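3.2 Print samples and page yield

Yield was measured on two office laser printers of the same model, one loaded with new cartridges from Westier and the other with refilled cartridges from Lorwood. Each printer ran until the first visible fading across the page width. Cartridges were shaken once, at the first low-toner message, and then left alone. Paper was 20-pound stock from a single lot, stored in the print room at Leltotby for two days before use.

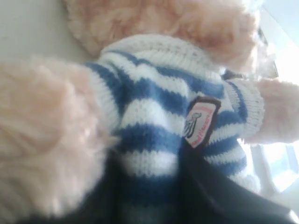 Figure 4. Plush bear in striped knitwear.

Coverage has a strong effect on yield, and the rated figure of 4000 pages assumes light text only. We therefore alternated text pages with full-page halftones in a fixed order, and logged the page counter every 100 sheets. Halftones were graded for banding and for loss of fine detail. Repeating texture of the kind in Figure 4, where small V-shaped stitches follow blue and white stripes, is a hard case for a mono engine - the two stripe tones must stay apart in gray while the stitch edges remain sharp. Long, soft fur makes a different demand, with gradual tone changes that show dot gain early.

Grading followed the Nasrallah scale, with pages viewed at 38 cm under a fixed lamp. In all, 26 cartridges completed the run. Those that leaked during installation were replaced and are reported separately in Section 3.4.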